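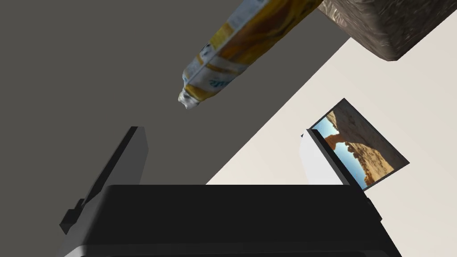 Why run the grasp planner at its own rate instead of locking it to the camera? Mostly so that a slow image never holds up the arm. The planner works from the last good pose it has, and the perception side drops in a new one whenever it's ready.

4.2 Closing the loop on the wrist view

Okay, so that's the design, and I want to spend this section on the part that gave us the most grief. Our first version of Rillitero (the planner, built on top of the Goltstead simulator) took a single pose estimate from the overhead view and then drove the gripper in blind. It did fine on blocks. Tall boxes were another story, and I spent most of September figuring out why!

Figure 3. Wrist view in simulation, fingers open, with the food box ahead of the gap. Rendered in Goltstead.

The trouble is easy to see in Figure 3. From the wrist, the box comes in at a steep angle and its upper end is out of view, so any method that wants all the corners before it says anything will say nothing. The lower end is no gift either, because the packaging is creased and rounded there, and our old corner detector was tuned on nice crisp cardboard. I tried loosening its threshold and got corners everywhere, including on the background, where the dark gray and the cream meet in one long straight edge. That edge is a far better line than anything on the box. Of course the detector loved it.

What we do now is a lot less clever. Perception runs in 2 stages. The first one finds a mask for the target, using color and the depth buffer together, and it's allowed to be sloppy. The second one fits a long axis to whatever part of the mask is visible and reports how sure it is about each end separately. So for a view like this one we can trust the near end and leave the far end open, and the planner gets a usable axis without anybody pretending to know how tall the box is. We did keep the old corner code around as a fallback for blocks — it's fast, and I'm fond of it.

The fingers need some care too. They sit in the wrist view all the time, they're big, and one of them has a pale inner face that can pass for an object if you let it. We render a mask of the gripper from the joint state and subtract it before stage one. My first try at this used the commanded finger width where it should have used the measured one, so the mask ran ahead of the real fingers during a close and ate part of the target. That one took me a whole Sunday to find, and the fix was one line.

On the control side, Rillitero keeps a short queue of 9 waypoints. When a new axis arrives, we throw out everything past the second waypoint and plan again from there. Keeping those first 2 means the arm never gets a sudden change right under its feet, so to speak. We did try replanning from the current state every time, and the motion got twitchy enough that I stopped the runs early.

For tooling, every replan gets written to a log along with the wrist image and the axis fit, and a small viewer (we call it Huenchumán) lets you scrub through them side by side. I can't recommend this enough. The finger mask bug was invisible in the numbers and plain as day in the viewer. The Korkville task set, which we use for all the results in Section 5, ships with the same log format, so its episodes open in the viewer with no conversion.

One thing we haven't solved is picking the grasp point along the axis when the far end is open. Right now we take a fixed offset up from the near end. It's a guess, and a poor one for a crumpled end. Section 6 has a few ideas on using the depth buffer to slide that point toward a flatter patch.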